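Merkix Carnovero Pasta Roller, Model 984
Owner's Guide
Revised April 24, 2025

Section 3: Set-Up and First Use

3.1 Before You Begin

Read this section in full before attaching the crank or placing dough in the roller. The instructions apply to the manual Carnovero roller and to the same roller fitted with the Kotian cutting head. Owners of the Liseris motor drive should complete 3.1 through 3.4 by hand first, and then turn to Section 5.

The carton should contain the roller body, the crank handle, the table clamp, the Kotian cutting head, and a cleaning brush. The dough scraper is packed under the cardboard insert and is easily missed. If a part is absent or damaged, do not use the roller. Contact the store where it was purchased and keep the original carton.

CAUTION: The roller must never be washed in water or placed in a dishwasher. Water that reaches the gears cannot be removed without taking the body apart, and damage of this kind is not covered by the warranty.

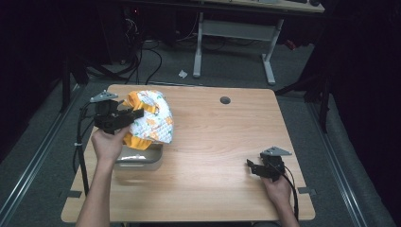
3.2 Attaching the Clamp and Crank

1. Choose a sturdy counter or table with an edge that the clamp can grip fully. Glass and tile edges are not suitable.

2. Set the roller body on the surface with the dial facing left and the crank opening facing right.

3. Insert the short arm of the clamp into the slot at the base of the body. The arm should slide in to its full length.

4. Turn the clamp screw by hand until the roller no longer shifts when pushed. Do not use pliers or a wrench.

5. Push the crank into the lower opening marked "R." The upper opening is reserved for the cutting head.

6. Turn the crank several times with the dial at setting 1. The rollers should move freely and without a grinding sound.

Note: A folded dish towel may be placed between the clamp pad and the underside of the table to protect the finish. Tighten the screw again after the first few sheets, as the towel will compress. 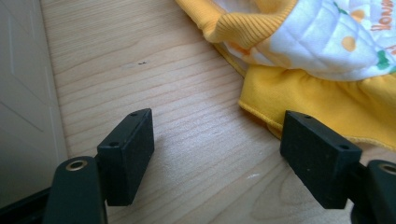 3.3 Preparing the Work Surface

Fresh dough picks up whatever it is laid on, and the area beside the roller should be given the same attention as the roller itself. Clear a space at least as long as the sheets you intend to make. On a pale wooden surface, a tiny dark mark on the grain may be either a loose speck or a scratch; pass a fingertip over it and lift away anything that moves. A faint smudge in the finish should be wiped with a barely damp cloth and the surface dried before flour is put down. If the table has been waxed or oiled, work on a clean board.

Scatter a light layer of semolina over the area. All-purpose flour may be used, though it tends to be absorbed by the dough and leaves the finished pasta gummy. Keep a small bowl of semolina within reach, along with a dry towel for covering the sheets.

3.4 Cleaning the Rollers with Dough

New rollers carry a thin film of food-grade oil. It is removed with a small batch of dough, which is then thrown away.

1. Wipe the rollers with a dry, soft cloth. Turn the crank slowly as you wipe — the full width of each roller must be reached.

2. Mix one cup of flour with enough water to form a stiff dough. Salt and egg are not needed.

3. Flatten a piece by hand and pass it through at setting 1. Repeat until the dough comes out without gray streaks.

4. Repeat at setting 3 with a fresh piece.

5. Discard all of the dough. It must not be eaten or fed to pets.

CAUTION: Keep fingers, sleeves, and apron ties away from the rollers while the crank is turning. Children should not operate the roller without an adult present.

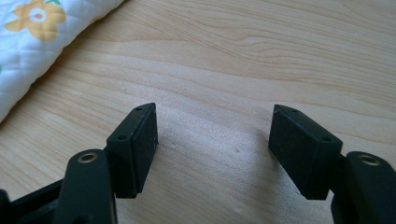 3.5 Making the First Sheet

1. Prepare an egg dough and knead it until smooth. Wrap it closely and let it rest for 20 minutes at room temperature.

2. Cut off a portion the size of a lemon. Return the remainder to its wrapping.

3. Press the portion flat, dust both sides, and feed it through at setting 1.

4. Fold the sheet in thirds, turn it so that an open edge enters first, and pass it through again. Continue until the edges are even and the surface feels like soft leather.

5. Move the dial one setting at a time. Do not fold the sheet after setting 2. Setting 9 is the thinnest and is intended for filled shapes only; most ribbon pasta is best stopped at 6 or 7.

6. If the sheet wrinkles or tears, dust it, fold it once, and go back to setting 1.

Note: In very humid weather, such as is common in August, the dough may need an extra spoonful of flour. Add it during kneading and not at the roller. For cooks who weigh their ingredients, some 58 grams of shelled egg to each 100 grams of flour is a sound starting point.

7. Lay the finished sheet flat and cover it with the dry towel while the remaining portions are rolled.
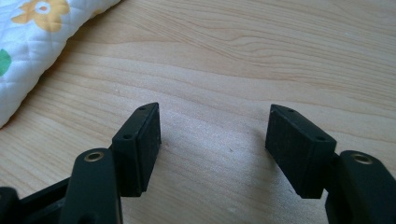 3.6 Fitting the Kotian Cutting Head

1. Remove the crank and lower the cutting head onto the two side rails until it is fully seated.

2. Insert the crank into the opening for the desired width. The wide opening cuts fettuccine and the narrow opening cuts tagliolini.

3. Let each sheet dry uncovered until it is no longer sticky to the touch, then trim the ends square.

4. Feed the sheet with one hand and turn the crank at a steady pace with the other. Toss the cut strands with semolina at once.

5. When finished, allow any dough left in the cutters to dry completely before removing it with the brush. Do not insert a knife or fork between the blades.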